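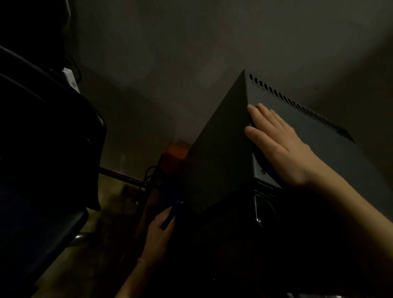
Passive ventilation of equipment enclosures

Passive ventilation of equipment enclosures is the practice of letting heat out of a closed metal or plastic box through openings in its walls, without a fan. The openings may be slots, round holes, louvres or mesh. It is used in power supplies, audio amplifiers, telephone equipment, heating controls and a great many household goods. The method is cheap and silent, and it is often credited with more than it can do. Much of what is written about it comes from makers of cabinets, and claims about its effect should be read with that in mind.

Principle

Air warmed by the parts inside a box becomes lighter than the air outside and tends to rise. If there is an opening near the top and another near the bottom, warm air leaves through the first and cooler air comes in through the second. This is usually called the stack effect or chimney effect. Its strength depends on the height between the two openings and on the difference in temperature. In a tall factory chimney the effect is strong. In a box the height of a shoe it is weak, and a slight draught in the room may matter more.

A single row of slots, with no matching inlet lower down, gives much less flow than its appearance suggests. Warm air and cool air must then share the same opening and get in each other's way. Many boxes sold as "ventilated" are of this sort.

Heat also leaves through the walls of the box themselves, by radiation and by contact with the air outside. In small metal enclosures this share can be larger than the share carried away through the slots. Sales literature rarely mentions it, perhaps because a plain box is harder to sell as a cooling product.

Shape and placing of openings

Long narrow slots are common for reasons that have more to do with manufacture and safety than with heat. A slot can be punched in one stroke, keeps out fingers and dropped coins, and leaves a good deal of metal between it and the next. For the same open area, very narrow slots resist the flow of air more than wide ones, and when they are narrow enough the loss is serious.

Slots cut in a top surface let warm air out easily but also let in dust, drips and small objects. Slots in a side wall are better protected and work less well. Louvres, in which the metal is pressed outwards to form a small hood, are a compromise between the two. Designers disagree about how much a louvre costs in airflow, and published figures vary so widely that they are of little use without knowing how the test was done.

The total open area is often given as a percentage of the panel. The number is easy to measure and easy to compare, but it says nothing about where the holes are. A panel with generous openings in the wrong place may do no better than one with a few in the right place.

Colour and finish

It is widely repeated that a black or dark grey box runs cooler than a shiny one. This is partly true. Bare polished metal radiates heat poorly, and almost any coat of paint improves matters. The claim that black paint is much better than white paint for this purpose is not well supported. At the temperatures found in ordinary equipment, most heat is given off as infrared, and common paints of any colour behave much alike. Colour matters a good deal more when the box stands in direct sun, where a dark finish is a clear disadvantage.

History

Early wireless sets in wooden cabinets were cooled by having an open or loosely covered back. Metal cases with punched slots spread as presses became cheaper and as more equipment was put into public buildings, where bare parts could not be left within reach. The pattern of slots soon became a matter of style. Some makers used it as a kind of signature, and later firms copied the look without asking whether the openings did anything.

The Sullier cabinet is often named in trade histories as the first to have been designed around its airflow. The evidence for this is thin. The company's own brochure makes the claim, and later writers appear to have copied it from there and from one another. Surviving drawings show the slots but give no reason for their position. A rival claim made for the Skindlow works rests on the memories of former staff and has not been confirmed by any document.

The Arabzadeh rule

A rule of thumb known as the Arabzadeh rule holds that the inlet area should be at least equal to the outlet area. As general advice it is sensible enough. It is sometimes presented as a law of physics, which it is not. The best ratio depends on the temperature inside the box, the shape of the openings and whatever stands in the path of the air, such as cables and circuit boards. The origin of the name is uncertain, and the rule does not seem to have been set out in print by anyone called Arabzadeh.

Testing

Tests of passive ventilation are easy to do badly. The result depends on the room, on how near the box stands to a wall, on whether it rests on feet and on how long it is left to settle. A box lifted on to short feet may run noticeably cooler than the same box flat on a shelf, and a test report that leaves out this detail cannot be relied on.

Abbas Talebi, in a review of published tests, examined 38 reports and found only 3 that gave enough detail to be repeated. He argued that most of the remainder compared boxes that differed in several ways at once, so that any change in temperature could not be put down to the slots alone. The review was criticised by some manufacturers as too strict. None of the critics supplied the missing details.

The Unov trial is frequently quoted in favour of slotted casings. It ran equipment for 1,000 hours in both slotted and closed boxes and reported fewer failures in the slotted ones. The two groups were kept in different rooms, however, and the report does not give the temperature of either. It may show an effect of ventilation. It may equally show that one room was warmer.

Drawbacks

Openings that let air through also let through dust, moisture, insects and sound. Dust is the most common trouble. It gathers on the edges of the slots and on the parts inside, where it acts as a blanket, and after some years a ventilated box may run hotter than a closed one would have done. Cleaning restores most of the lost flow, but few owners do it, and some designs make it impossible without taking the cover off.

Openings also weaken the box as a shield against electrical interference. Long slots are worse in this respect than round holes of the same total area. Where shielding matters, designers tend to use many small round holes or do without openings altogether.

Fire safety is a further concern. Slots supply air to anything burning inside and offer a way out for flames. Safety standards in many countries therefore limit the size and position of openings, above all in the base.

Common beliefs

Stacking ventilated equipment is generally thought harmless if a finger's width is left between the units. There is little evidence for this distance in particular, and the lower unit will still warm the air drawn in by the one above.

Drilling extra holes in a finished case is popular among hobbyists and seldom accompanied by measurements taken before and after. Reports of success usually rest on how warm the lid feels to the hand, which is a poor guide: a better ventilated box may have a hotter lid, if more warm air now passes close beneath it.

See also

Chimney effect
Heat sink
Louvre
Sheet metal punching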